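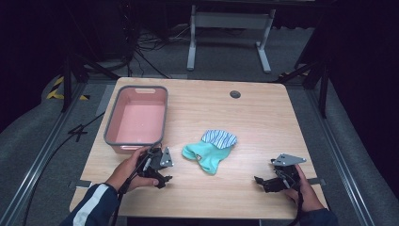
Attachment 1 – green sock, striped cuff, basin behind it with nothing in it.

Lendbridge Household Stock, Gekdale site
Ticket 93
Subject: Sock count short, one sock has no partner
Opened by: Carla Abou Jaoude
Category: Soft goods / Socks / Other
Priority: Low (requested: High)
Status: Closed, sort of

Description of problem
The sock set is listed in Boiko as 250 socks, 125 pairs. I counted this morning and got 248. I counted again with the radio off and got 248. Two missing socks would be tolerable if they had the decency to be a pair, but they aren't. I have one green sock with white and blue stripes on the cuff and no mate for it, and one plain gray sock in the same position. The two of them don't go together. I tried.

The green one is attached. Yes, it's crumpled. It has been through a lot today and so have I.

Steps to reproduce
1. Tip the washed socks out onto the table.
2. Pair them, roll them, put them in the pink basin with the gray rim.
3. Move the full basin's worth to the shelf bins.
4. Look at what's left on the table.

Expected result: table clear of socks.
Result: one sock at a time, looking at me.

Log

9:40
Emptied all the shelf bins and checked every rolled pair. Found 6 pairs that were pairs in color only (ankle sock rolled up with a crew sock, that kind of thing). Fixed those. Count unchanged, morale slightly down.

10:15
Checked the washer drum, the rubber door seal, and the dryer filter. The seal gave me a hair tie and a button. If anyone is missing a button, open your own ticket.

10:30
Boiko help page says to "verify item label against catalog record." There's a small dark label on the green sock, so I looked up the record. The record says "sock, green." Thank you, Boiko.

10:50
Searched in Zekport too, in case the socks were booked out on loan to the other site. Zekport shows nothing booked out. It also shows that we own a waffle iron, and I would like to know where that is.

11:20
Looked at the round hole near the back of the table. It's meant for cables, but a sock pushed back there in a hurry could plausibly go down it. Got on the carpet with a flashlight. No socks. Lots of cable on the floor behind the table, which I went through by hand, at length, in my good pants.

11:45
Checked under the basin. Checked inside the basin again. It has a pink floor and no corners a sock could hide in, and I still ran a hand around it like someone looking for car keys in the fridge.

12:10
Reply from stock desk: "Have you tried looking inside the other laundry?"
I had not. I wrote back that I'd considered it.

1:30
Went through the fitted sheets. The gray sock's partner was in the pocket of a corner, wadded up tight. Count is now 249. Shook out every other fitted sheet and then the pillowcases, turned inside out. One washcloth, no green sock.

2:05
Stock desk asked whether the catalog number might have been wrong from the start. Pulled the February intake sheet. It says 250, in my handwriting, underlined. So no.

Resolution
Gray pair reunited and back in its bin. Green sock still single. Boiko won't let me save a pair with one sock in it, so I've entered it as "sock, green, 1 each" and it now has its own line in the catalog. The total stays at 249 until its partner shows up.

Follow-up for whoever does the next load
– Fitted sheets get washed separately from the socks. I mean it this time.
– Roll pairs as they come off the pile. Don't build a "probably matches" heap on the side.
– Count before the shelf bins, while everything is still on the table or in the basin.
– If you find a green sock with a white and blue striped cuff, please don't file it as a new item. Attach it to this ticket and I'll reopen.

Comment, 3:15, stock desk
Closing as partially resolved. Waffle iron is in the break room.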